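So, Nebenkostenabrechnung ist da. Kurzer Thread, weil ich grad echt koche. 1/6

Nachzahlung: 114 Euro. Klingt erstmal harmlos. Aber Hausverwaltung (Gormont, ja, die wieder) hat Heizkosten nach Fläche verteilt statt nach Verbrauch. Dabei haben wir seit Januar neue Zähler von Clorisow drin, alle funkfähig, alle abgelesen. Steht sogar im Protokoll. 2/6

Angerufen. Warteschleife, dann "schicken Sie das bitte schriftlich". Ok. Hab ich dann gemacht, mit Kopie vom Ableseprotokoll, per Einschreiben. 3/6
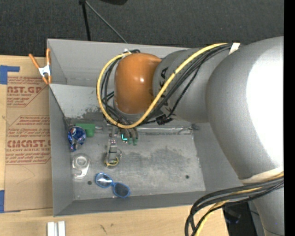 Was mich am meisten nervt: Zählerstand auf der Abrechnung 3168, auf meinem Zettel steht was komplett anderes. Und Gartenpflege!! Wir haben fünf Waschbetonplatten und einen Busch. 4/6

Tipp an alle: Belegeinsicht verlangen. Schriftlich, mit Frist. Und Abrechnungszeitraum checken, bei der Nachbarin unter mir fehlte einfach ein Monat Vorauszahlung. Hat sie nur gemerkt weil sie die Kontoauszüge danebne gelegt hat. 5/6

Zahle jetzt erstmal unter Vorbehalt. Mieterverein-Termin steht, vormittags natürlich, muss ich mir freinehmen. Melde mich wenn was zurück kommt. Falls wer auch bei Gormont ist: wie lang habt ihr auf Antwort gewartet? 6/6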